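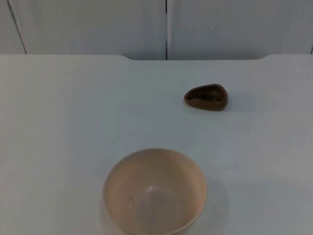
Manipulation & Grasping > Methods and Results

Thread: Does resetting by hand spoil your success rate?

stamen_ears wrote:
Long post, sorry. I've been trying the reset method from Evanthia Xenos's workshop talk (the one she gave in September) and I want to know if I'm kidding myself. The task is about as dull as they come: brown thing goes in bowl. White table, two objects and plenty of space between them. I ran 766 trials where I put both objects back wherever my hand happened to land, then another 199 where the start positions came off a printed list drawn at random beforehand. Same policy both times, no retraining.

My hand-placed runs scored a lot better. Like, embarrassingly better. Her claim is that people drift towards the starts they know will work, and I think I've just proved it on myself!

kirnivden wrote:
Or your list has starts on it that the arm can barely get to. Did you check? Random over the whole table is a different task from random over the bit where the arm is comfy. I'd want to see both sets plotted on top of each other before blaming your hand.

stamen_ears wrote:
Fair. I threw out anything past the reach limit, but I didn't look at how many were close to it. Will plot.

Todico wrote:
I'm with kirnivden. Also 199 against 766 isn't a lovely comparison. The gap might well be real but I'd be putting error bars on it before I said "proved" (sorry, I mark coursework for a living and it leaks out).

montecinos_b wrote:
Going to disagree with the pair of you. We tried something similar with a peg task and the drift was plain as day once we logged the start positions. They bunched up over the afternoon. Whoever was resetting swore blind they were mixing it up, and that included me. Reach had nothing to do with it because every start was well inside.

What does your bowl do, by the way? Do you move it as well or only the brown one?

stamen_ears wrote:
Both move. And the bowl is where I've got myself in a knot, because I can't decide what counts as a failure. Take a moment like the one below: one finger dipping in over the near rim, the other on the back rim, brown object sitting on the table behind the bowl. My strict scoring says touching the bowl is a fail. My lenient scoring only cares where the object ends up. 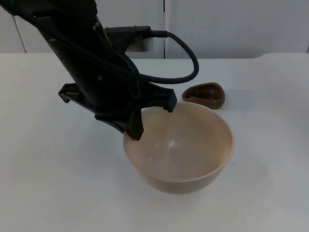

Re: Strict or lenient scoring?

gunnel_v wrote:
Gunnel Viklund here, I helped with the scoring sheet for that talk. We kept two columns, one for the outcome and one for contact with anything other than the target. Please don't fold them into one number. A policy that leans on the bowl and still gets there is a different animal from one that goes in clean, and you lose that if you only report the final state.

kirnivden wrote:
Two columns is sensible, but then which one goes in the abstract? Everyone will quote the flattering one.

gunnel_v wrote:
Both. It's one extra bracket.

Todico wrote:
Agree with Gunnel. I'd also get a second person to score a chunk of it without knowing which set each clip came from. You know which runs you want to be bad now, stamen.

stamen_ears wrote:
Ouch, but yes. Right, plan is: plot the starts, rescore everything in two columns, rope in my office mate for the blind bit. I'll post the plots in this thread when they're done, probably after the weekend.

montecinos_b wrote:
Log the time of each reset too if you've still got it. That's where ours showed up.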